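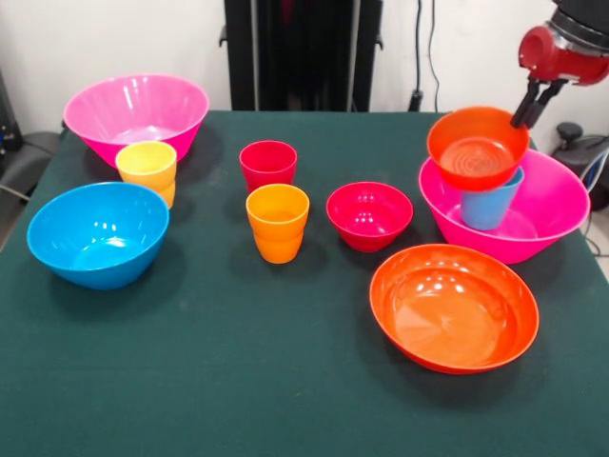

26 de febrero de 2018. Cuaderno de taller, grupo Lura

Tarea: ordenar cuencos y vasos de plástico por color y tamaño. Brazo con pinza paralela de dos dedos, agarre por el borde. Mantel verde oscuro; se mantiene hasta la prueba de mayo.

Serie de la mañana: 12 intentos con el cuenco naranja, mismo punto de partida. Fallos concentrados en la aproximación, con la pinza girada respecto al borde. Corregido el desfase en el fichero de calibración (versión 123). Sin cambios en la fuerza de cierre.

Segmentación: los brillos en el interior de los cuencos parten la máscara en dos. El azul es el peor caso. Subo el umbral de área mínima a 494 píxeles y repito. El rojo y el naranja se siguen confundiendo en sombra.

Vasos apilados: el detector los cuenta como uno solo, más alto. Lauri Heinonen propone usar la altura para separarlos; queda a su cargo.

Registro guardado en la carpeta Hokumura, 1774 fotogramas. Falta etiquetar los del cuenco rosa con el vaso azul claro dentro.

Pendiente: revisar el límite de giro de la muñeca.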